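The Grarnel 2

Youssra Radwan had reviewed phones for long enough to know what was in the box before she cut the tape. A phone, a cable, a card thanking her for joining the family. The Grarnel 2 came with all three and a small cloth for wiping the screen, which was new.

"It knows when you're tired," said Kha Lâm, who sat across from her at Telano and had read the press sheet out loud twice already.

"I know when I'm tired."

"It dims itself."

"So did my last one. They called it a fault."

She took it home on the Monday bus, and it told her she had been looking at it too long. She had been looking at it for two stops. The embargo lifted on Thursday, and the editor wanted 400 words and a score, and the score had to be out of ten even though nothing had scored below six since Oshima bought the back page.

In the kitchen she put the kettle on and stood the phone against the bread bin. It asked if she was cooking. She said no. It offered her a recipe for fish.

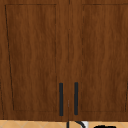

The cupboard doors over the sink.

The battery was meant to last 40 hours. She had written that sort of number down so often that she no longer saw it, but this time she got out a notebook and ruled a line down the page, hours on the left and what was left in the battery on the right. By bedtime it stood at 68 per cent. That was good. It annoyed her how good it was. She checked it again at three in the morning, when she got up for water, and it still said 68 per cent.

"You should rest," the phone said, and dimmed.

She sat on the stairs with it. She played a film with the sound off for up to an hour, she couldn't have said exactly, and then looked at the corner of the screen. 68. She put the torch on and left it shining at the coats. 68.

"Are you telling me the truth?" she asked it.

"Your battery is healthy."

"I didn't ask that."

It offered to call someone for her.

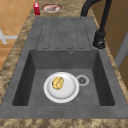 Thursday

Kha was already in when she got to her desk, with his coat on and his own Grarnel charging beside his tea.

"Mine died on the train," he said. "It said 71 and then it went black. I've given it an eight."

"Why eight?"

"The screen's lovely."

She had to admit that it was. She rang the woman at Filta, who handled the launch and always sounded as if she was walking somewhere. Youssra read her the page from the notebook, both columns. There was a gap, and some traffic.

"People get worried when the number goes down," the woman said. "We did a lot of work on that. They were checking it all day. It made them unhappy."

"So you stopped it going down."

"We made it calmer."

"And when it runs out?"

"Well, it's off then. They're not looking at it."

Youssra thanked her and wrote that down as well. Then she opened the review, which so far was a title and the price, and typed for a while. At 400 words she was still on the stairs with the coats. Kha came round to read over her shoulder and said they'd never run it, and she said probably not. She left the score blank and sent it up.

The reply came before lunch. The editor liked the bit about the fish. Could she cut the rest, and would seven be all right?

She picked up the phone to answer him. It was at 68 per cent, and it wouldn't turn on.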